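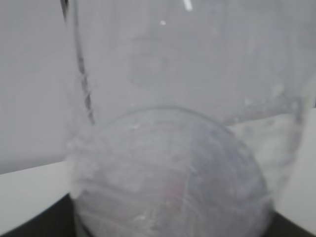

Wrist view, ball in the glass container, white table.

June, afternoon session, Berkbridge bench

Task for today: take the ball out of the clear container and set it on the table. All demos by remote control, using the Jetesik hand controllers. I drove, and kept the wrist feed up on the left monitor.

Settings: clip length capped at 25 s, gripper force limit left where the Irnitz people had it. Recorded 14 demos, kept most. Two binned because I let go of the clutch halfway down and the arm stopped short. Folder is duan_ball_out, episodes start at 345.

Driving from the wrist feed alone is hard once the camera is up against the glass. Everything goes pale grey and the wall only shows as a thin dark line on the left. The top curve of the ball still reads well, and so do the seams if I wait a moment. I ended up lining up on the curve and ignoring the rest. The reddish streaks low on the ball are too faint to steer by.

Tried a few by hand guiding as well. Easier to feel the rim, but my forearm kept getting into the overhead view, so those are in a separate folder and should not be mixed in.

Marks and specks all over in the close view. Wipe the container and the lens before the next batch — and write down which episodes come before and after the wipe.

Still to do: approach more slowly over the last bit, my early demos rush it. Check that the wrist exposure is locked. Duan training run is set for 3000 steps on the remote set only, start it before leaving. Charge the left controller.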